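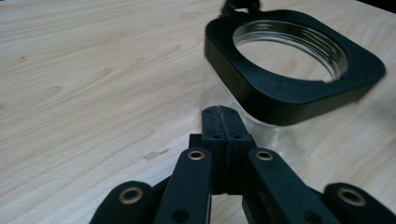 Clear glass jars for the pantry — anyone else slightly obsessed?

Started by trurnitz_pantry

I've spent most of January moving our dry goods out of bags and into clear glass screw-top jars, and I can't tell you how much nicer it is to open the cupboard now! Lentils, oats, three sorts of rice, all on show. I've got 20 done and want to carry on, but I'd love to hear how you all label yours. On the glass, on the lid, or not at all?

1,576 views

idside_jo
Oh, welcome to the club! I write on the lid with a chalk pen because mine live in a deep drawer and I only ever see them from the top. If yours are on a shelf you'll want the writing on the front.

Lumbantobing
Has to be the glass for me. Lids get swapped when you wash up and then your plain flour says icing sugar. We had a very odd birthday cake that way.

cladard_kitchen
I'm going to be the grump and say keep the bags! Glass is heavy, it takes up loads of room when it's half empty, and light isn't kind to spices. I went back to tins and clips last year and got a whole shelf back.

trurnitz_pantry
Fair point about spices, mine are staying in their tin by the cooker. But I was throwing out so much pasta I'd forgotten we had, and seeing it has sorted that out completely (so far, anyway).

Darmawan Mangundap
Lovely project! Two things from someone who has refilled jars for years. Give the threads on the rim a proper scrub with an old toothbrush, as sugar and honey sit in there and then the lid sticks. And let the jar dry overnight with the lid off before anything goes in it, even if it looks dry at teatime.

idside_jo
Yes to the toothbrush! Do you dry yours upside down?

Darmawan Mangundap
On the side, or leaning on something so air gets in at the mouth. Upside down on a flat worktop traps the damp inside.

Lumbantobing
Not sure I agree, I've always done mine upside down on a rack and never had a problem. A rack lets the air in underneath though, so perhaps we're saying the same thing.

cladard_kitchen
Does glass not mark your table? Ours is pale wood and shows everything.

trurnitz_pantry
I put a tea towel down when I'm filling a batch. Small scuffs I've stopped minding, it's a kitchen table and it gets used.

cladard_kitchen
All right, I might try it for the oats. Only the oats.

trurnitz_pantry
Ha, that's how I started! I'm going with labels on the glass, low down on the front, and the cooking times on the back. Doing the beans tonight — will report back.

92 likes · 14 comments · 6 shares

Recent threads
What do you keep on the top shelf?
Getting old labels off without scratching
Best way to store brown sugar so it stays soft
Small larder, big family: show us your shelves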